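What Does a Conductor Do? A Guide for Young Listeners

If you have ever been to a concert, you may have noticed a person standing on a small box with their back to everyone in the audience. It seems a little rude, doesn't it? At school we're always told to face the people we're talking to! But the conductor is facing the people he or she is talking to, and those people are the musicians. The talking is just done with hands.

An orchestra can be very big. When I was nine my aunt took me to hear the one in Clidport, and there were so many violins that I lost track of which one I was supposed to be watching. Now imagine all those players trying to start at exactly the same moment. Try it with your family at dinner. Ask everybody to clap once, all together, without anyone saying "go." It's much harder than it sounds, and that's with only a few of you.
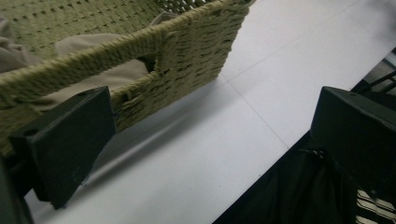 Keeping the beat

The first job is to show everyone how fast the music goes. Music has a beat, like a heart or like feet walking down the sidewalk, and the conductor draws it in the air. For a march, the hand goes down, up, down, up. For a waltz, which is a dance that counts in threes, the hand goes down, out to the side, and up again. You can do this at home with any song you like. Count "one, two, three" along with a waltz and let your hand drop on every "one."

Many conductors hold a thin, light stick called a baton. It makes the hand easier to see for the people sitting way in the back, where the drums and the trumpets usually are. Some conductors like to use just their hands, and that's fine too. Before batons were common, about the only thing louder than the music was the leader thumping a big staff on the floor — and I'm very glad we don't do that anymore, or we would all go home with headaches.

Loud, soft, and everything in between 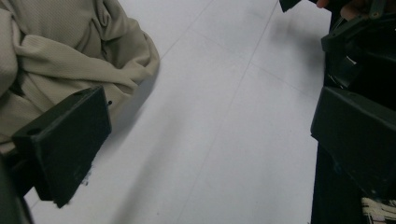
The second job is my favorite. While one hand keeps the beat, the other hand can say all sorts of things. A palm facing the players and sinking slowly means "softer, softer, like you're tiptoeing past a sleeping baby." Two arms opening wide means "let it grow!" A quick look and a nod at the flute player means "get ready, you're next." The flute player may have been sitting quietly for a long time, so that little nod is a kindness.

A conductor uses their face as well. If the music is sad, you can often see it in the eyebrows. The audience misses most of this, of course, so if you ever get to sit in the seats behind an orchestra (some concert halls have them), say yes right away. You'll see the whole thing the way the players do.

Most of the work happens before the concert

By the time you hear the music, the conductor has been studying it for weeks. There is a special book called a score, and it shows what every single instrument plays, one line on top of another. A score for a long symphony can run to 200 pages. Then come the rehearsals, when everyone practices together. They stop, they talk, they play the same little bit again, and sometimes they play it again after that. In Bonstead, where I help with the youth orchestra, we once spent 30 minutes on four notes. They were very good notes by the end.

Try it yourself

Put on some music and stand where you have room to swing your arms. Listen for the beat first and let your hand follow it. When that feels easy, use your other hand to show where the music gets louder. If you have a brother or sister who will hum along, see if you can make them speed up and slow down without saying a word. 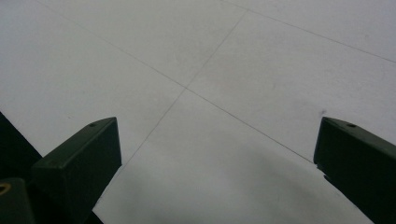

Szymon Dudek

A few words to know

Baton: the thin stick that some conductors hold.

Podium: the small box the conductor stands on so that everyone can see.

Score: the big book with everybody's music in it.

Tempo: how fast or slow the music goes. It comes from the Italian word for "time."

Rehearsal: a practice for the whole group. Bring a pencil, because there is always something to write down.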